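Print this message | E-mail this message

Subject: Re: Crispy tofu without a deep fryer?
Date: Oct 17, 2019

> I've tried three marinades now and the outside still goes leathery
> while the middle stays like a sponge. Is it the tofu? Is it me?
> My oven runs hot and I only have a small counter, so I'm also
> tempted by one of those air fryers my sister keeps going on about.
> Anybody on here cooking tofu in one? And do you press it first?

It's not you! Marinades are the trouble, I'd bet money on it. I went through the same leathery phase and what fixed it was putting the flavor on at the end.

My routine these days: one block of extra firm, torn into chunks with my fingers. Tearing beats cutting by a mile, all those ragged bits are what go crunchy. I used to press it under a stack of cookbooks for hours and I've quit doing that completely. Now I simmer the chunks in well salted water for 4 minutes, drain them, and lay them out on a dish towel while I get the rice going. It sounds backward to put a wet thing in more water, I know, but the salt gets in and the surface dries off beautifully from the steam.

Then cornstarch. I use 2 tablespoons for a block, plus a spoon of oil and a good shake of white pepper, and I toss it all in a bowl with a lid on (the Strachan one with the dent in it, for those who came to the July potluck). You want it to look a bit pasty. If it looks dusty, add a few more drops of oil.

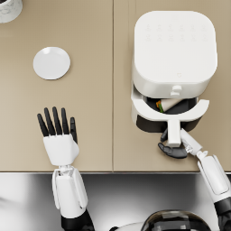
Image credit: Grundutitz (computer rendering)

Air fryer first. Mine is an Evis, bought secondhand, and I love it more than I should. I go in hot, one layer, for 18 minutes, with a good shake halfway through. Don't crowd it! Two small batches come out far better than one big one, and the first lot can go back in for a minute at the end to warm up. Leave yourself some open counter next to the machine too, so there's somewhere to set a plate down when you're holding a hot basket.

If you stick with the oven, use the heaviest sheet pan you own and let it heat up empty. Since yours runs hot, drop the temperature a notch and give it longer. I did it this way for years and it's still what I do for a crowd.

Now the sauce, the fun part. Soy sauce, rice vinegar, a little brown sugar, garlic, and as much chili crisp as your household will stand. Bubble it in a skillet until it coats a spoon, take it off the heat, tip in the tofu and stir like mad. Eat right away. It holds its crunch through dinner but it's soft by lunch the next day (still delicious cold in a sandwich with cucumber, mind you).

As for which tofu, I've had great results with the plain store brand. The Juseo market has a denser kind in the cold case by the noodles and it's wonderful for this, very nutty, and you can skip the simmer with that one and just salt it.

Has anybody tried potato starch in place of corn? I picked up a bag and I'm itching to run the two side by side this week. I'd also love to hear about tempeh, mine always turns out bitter and I haven't cracked it yet.

Please write back and say how the next block goes!

Print this message | E-mail this message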